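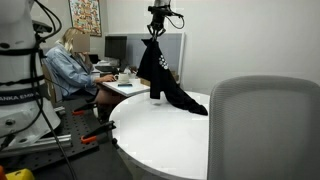

Black garment held by a gripper above a round white table.

Preserving a cloud mailbox in response to a legal request

Applies to: hosted mail on Kelladano, with or without the Prunley archive add-on
Maintained by: Mitali Bandara, records and compliance
Last revised: February

Scope

This procedure covers the steps an administrator takes between receiving a preservation request or legal hold notice and handing a sealed export to counsel. It covers mail, attachments, and calendar items. Chat and shared drives have their own procedures.

It does not tell you whether a request is valid, how broad it may be, or whether you must comply. Those are questions for counsel. If you work at a company without in-house counsel, get the name of an outside lawyer before you need one and write it in the contact sheet.

Terms used on this page

Preservation: keeping data as it stands so that it cannot be changed or deleted. Preserved data stays inside the company.

Production: giving a copy of data to someone outside the company. Production needs its own written approval.

Custodian: the person whose mailbox is subject to the hold. In the Kelladano console this is the mailbox owner, even if an assistant has full access.

Matter: the case or request. Each matter has one number, assigned by counsel, and every file you create carries it.

Before you start

You need the Hold Manager role in Kelladano. Mailbox Admin is not enough; it lets you open the hold screen and fill in the form, but the Save button returns error 231. If you see that code, ask a tenant owner for the role, sign out, and sign in again. The role does not take effect in an open session.

You also need a storage target that is not the custodian's own drive. We use a bucket on Sundska with versioning turned on and delete permission removed from all accounts except the break-glass account.

Check the retention settings before doing anything else. If automatic deletion is running on the tenant, messages may drop out while you are still reading the notice. Go to Policies, then Retention, and write down the shortest period that applies to the custodian. Take a screenshot that includes the time.

Step 1. Log the request

Open a new entry in the matter log. Record the time of receipt, how the request arrived, who received it, and the name of the requesting agency or party exactly as it appears on the paper. Attach a scan of every page, including blank backs and the envelope if there was one.

Forward the request to counsel from the log, not from your own mailbox. Then wait for the matter number. If counsel has not replied within 5 hours, call. A notice that arrives at 6:00 p.m. is handled the same evening.

Do not contact the custodian. Some requests come with an order that forbids telling the account holder, and the order may be on a separate sheet that you have not seen yet.

Step 2. Fix the scope

Counsel will send a scope line. It should contain the following:

Account addresses, including aliases
Start and end of the date range, with time zone
Item types
Search terms, if any
Whether deleted items are included

If any of these is missing, ask. Do not fill in a time zone yourself. Kelladano stores message times in UTC and shows them in the viewer's local time, so a date range typed in the console by an administrator in Denver does not match the same range typed in Lisbon. Enter the range in UTC by ticking the box under the date fields.

Aliases cause more trouble than anything else in this step. A custodian who changed names or moved between departments may have mail under an address that no longer appears on the account page. Run the alias history report (Directory, then Reports) and send the result to counsel for a yes or no on each address.

Step 3. Check where the data sits

A mailbox may be stored in a different country from the person who uses it. Whether that matters to the request is a legal question, but counsel can't answer it without the facts, and the facts come from you.

In the console, open the account and select Placement. Copy three values into the log: primary region, replica region, and archive region. If the Prunley add-on is active, the archive region is listed on the Prunley page and may differ from the other two.

Do not move a mailbox to another region after a request has arrived. A move rewrites the internal message identifiers and leaves a gap in the audit trail. If a move is already queued, pause it and tell counsel at once. Delphine Alcantara keeps the list of queued moves for the European tenants.

Mail that is in transit between regions shows the placement value "mixed." Record it as mixed and note the time. Check again before export.

Step 4. Apply the hold

Go to Compliance, then Holds, then New. Enter the matter number as the hold name, with nothing before or after it. Hold names are visible in some user-facing error messages, so a name such as "Smith investigation" can tip off the custodian.

Paste the addresses, set the range, and tick Include recoverable items. Leave Notify mailbox owner unticked. This box is ticked by default in tenants created before the last major release — check it every time.

Save the hold. Status will read Pending, then Active. On small mailboxes the change takes a few minutes. On large ones it can take overnight. The hold does not protect anything while it is pending, so if automatic deletion is running, suspend the retention policy for that account until the status changes.

When the status reads Active, open the hold and download the confirmation. Save it to the matter folder.

Step 5. Test the hold

Skip this step only if counsel tells you to in writing.

Create a test mailbox with the same license and region as the custodian's. Put it under a separate hold with the same settings. Send it a message, delete the message, empty the trash, and search for it from the compliance screen. The message should be found with the status Held. If it is not found, the settings are wrong or the add-on is overriding them. Stop and open a ticket.

Never run this test in the custodian's mailbox.

Step 6. Export

Choose Export from the hold page. Select the native format and the load file. Do not select the option to remove duplicates. Two copies of the same message in two folders may mean something to the people reading them, and counsel can have duplicates removed later.

Set the target to the Sundska bucket. Split size should be left at the default. When the job finishes, compare the item total in the job summary with the item total on the hold page. They should match. A difference usually comes from items that could not be indexed: encrypted attachments, damaged archives, very large files. The job writes these to a file named unindexed.csv. Send that file with the export even if it is empty.

Sample summary from a finished job:

Items on hold: 918
Items exported: 912
Items not indexed: 6
Status: Complete with exceptions

This is a good result. The two lower figures add up to the first. If they do not, run the job again under a new job number and keep both sets.

Step 7. Seal and record

Generate a SHA-256 hash for each file in the export. We use the Ansari command-line tool, but any tool that writes a plain text manifest will do. Generate the hashes on the machine where the export was written, before any copy is made.

Store the manifest in two places: next to the export, and in the matter log. Then fill in the custody sheet. Each line has a time, a name, an action, and a location. "Copied to drive" is not an acceptable action. "Copied from bucket to encrypted drive, serial number recorded" is.

Hand the drive or the download link to counsel and have them sign. If a link is used, set it to expire and send the password by phone.

Releasing a hold

A hold stays in place until counsel releases it in writing. The end of a case, a settlement, or the custodian leaving the company does not release it. If the same mailbox is under two matters, releasing one leaves the other active, but confirm this on the account page before you close the ticket.

After release, turn the normal retention policy back on. Expect a large deletion on the first night.

Common problems

The hold stays Pending for more than a day. Look for a queued region move or an expired license. A mailbox without a license can be held but will not index.

The export stops partway. The bucket credentials have probably expired. Renew them and choose Resume. Choosing Restart creates a new job number, and both must then be recorded.

The hash does not match after copying. Do not fix or replace the file. Copy it again from the source, hash it again, and record both results on the custody sheet.

The custodian asks why the mailbox is using more space. Held items count toward the quota in older tenants. Raise the quota quietly when you apply the hold. Refer any question to counsel without comment.

Contacts

Console roles and error codes: Ikhsan Lau
Prunley archive: Hazel Obi
Custody sheets and drives: Fitzgerald Marchetti

Related procedures: Chat exports; Shared drive holds; Departing employee accounts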